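Carpet tile over raised floor access panel, seam showing

Drollard
Posts: 357
7/10/26
Office floor, striped carpet tile on a raised floor. One panel outline shows in the walkway. Tiles were relaid in February. Lift and reset, or leave it?

Flitex
Check the pedestal heads first. If the panel rocks, new tile won't help.

Katisari
Disagree. A seam alone is usually the tile cut to the panel. Leave it.

Drollard
No rocking. Floor records should be in the binders. Walkway and cabinet:

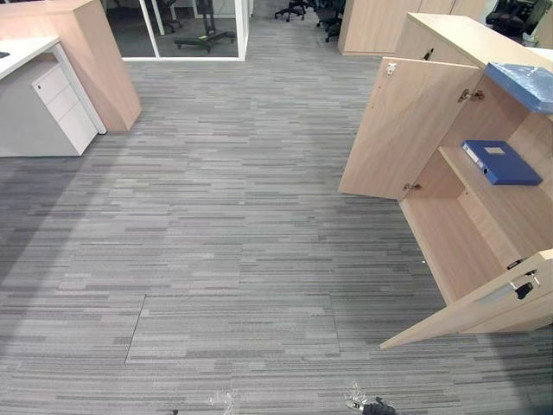
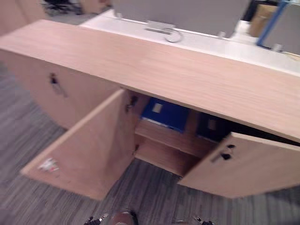 Panel schedule lists 4 pedestals, no stringers. I'd still like the seam tighter.

Flitex
Then recut that tile 13 mm oversize and trim in place.

Katisari
Still wouldn't touch it.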